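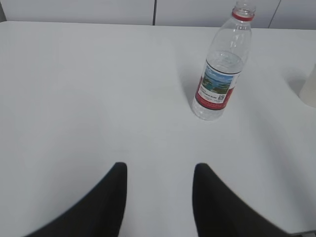
RV Kitchen Tips, Tested and Mostly Thrown Out

We cook in a 24-foot trailer for most of the summer and I have read every tip there is about doing it. A lot of them get copied from one site to the next by people who, as far as I can tell, have never tried to fry an egg while parked on a slope. What follows is what we kept and what we dropped after one long trip, 1,669 miles, most of it on roads where the grocery store was a gas station.

Loading the fridge

The tip says to pack an RV fridge tight so nothing shifts. I did this for two days and the milk was warm at the front and the lettuce was frozen at the back. An absorption fridge needs air moving through it. Leave gaps, keep tall things on the door side, and use a spring bar across each shelf. Start it the night before you leave and put in food that is already cold. The little clip-on fans are said to work miracles. Ours made a slight difference and ate batteries.

Level matters more than any gadget. Mathias Tanner, who parked next to us at the Mostbridge campground, lost a freezer full of elk sausage and blamed the fridge for a week before he put a bubble level on the floor.

Dishes and breakage

Coffee filters between plates, paper towels between plates, pool noodles cut into rings around the glasses. I tried all three. Paper plates under the real plates did the same job and we could eat off them later. For glasses, one sock each. The expensive foam racks from Rodell squeaked so badly on washboard that I took them out and left them in a campground free box.

If a cabinet pops open on the highway, look at the latch before you buy child locks. Two of ours had loose screws. A toothpick and a drop of wood glue in each hole fixed them, and they've held since.

Water, and not using it

You will read that a spray bottle of soapy water can wash a whole dinner's dishes. It can, if dinner was toast. With anything greasy you wipe the plates first with a used napkin, scrape the pan while it's still warm, and then wash in a small tub with an inch of hot water. Rinse over the dirty pan so the rinse water does some work. We have a 36-gallon tank and with this routine it lasted us five days with two people taking short showers. Without it, three.

Don't pour grease down the gray tank, whatever the man on the video says about dish soap breaking it up. Can, lid, trash.

The ice cube trick

This is the one where you put ice cubes and a squirt of Jatix down the toilet or the sink drain and drive, and the sloshing ice scrubs the tank clean. I wanted it to be true. Ferdinand Holzer built a clear plastic tank in his garage, drove it around on the back of his truck, and the ice was gone before it had scrubbed anything. What does help is plain water, more than you think, before a driving day, then dumping right when you arrive.

Counter space

Everybody sells something for this. The over-sink cutting board is worth having. The stove cover is worth having if it locks down. The fold-up counter extension was in my hip for a month before I unscrewed it. We do the chopping outside when it isn't raining and keep one drawer empty so there is somewhere to shove the mail and the maps when it's time to cook.

Smells and mice

Dryer sheets do not keep mice out. I found one with a nest built in it. Peppermint oil makes the trailer smell like gum, and the mice seemed fine with that too. Crawl under with a flashlight, find where the pipes and wires come up through the floor, and stuff the holes with copper mesh. It took me most of a Sunday and I got rust in my eye, so wear glasses.

For cooking smells, run the vent fan before you start the onions. Bowls of vinegar on the counter add a second smell, and they spill.

The oven

Small propane ovens burn the bottom of everything. A pizza stone on the rack above the flame does help, that much is true, though the one we bought from Bachmann cracked on the first gravel stretch because I had left it loose. Wrap it in a towel on moving days. Turn the pan around halfway through and ignore the number on the dial. Ours runs around 70 degrees hot, and the only way I found out was a cheap hanging thermometer. Biscuits came out fine after that. I still haven't managed a pie.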